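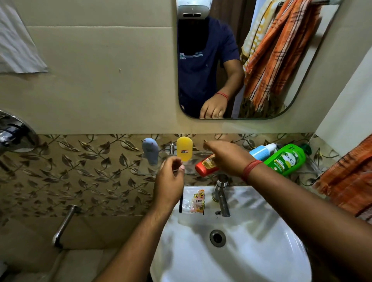 Zonow widens its home recordings to bathrooms

Zonow, the household robotics project run by Skevik, has added bathroom chores to the tasks it records in people's homes. The first set covers washbasins and the shelves over them, and it will go into the same learning system that was trained last year on kitchen work.

People taking part wear a head-mounted camera and do the job the way they normally would, using their own basin and their own bottles. There is no script beyond the name of the task. A session ends after 11 minutes, or sooner if the shelf is done.

So far 51 homes have signed up, and the project wants 700 sessions by August. Sena Laryea, who schedules the recordings, said small bathrooms were harder to plan for than kitchens. "You have glass, chrome and a mirror right in front of the person," she said. "In a kitchen we could mostly work around reflections. At the sink they are there the whole time."

Faces caught in mirrors are blacked out before the footage goes to the labeling team, led by Omprakash Nigam. His group marks when a hand reaches for an object, takes hold of it and lets it go. Bottles that have tipped over or sit behind others are labeled too — the kitchen set had very few of those.

Skevik began the bathroom work in February 2021 with nine homes. Towel folding is next on the list, with laundry to follow. Households that want to join can write to the Zonow scheduling desk.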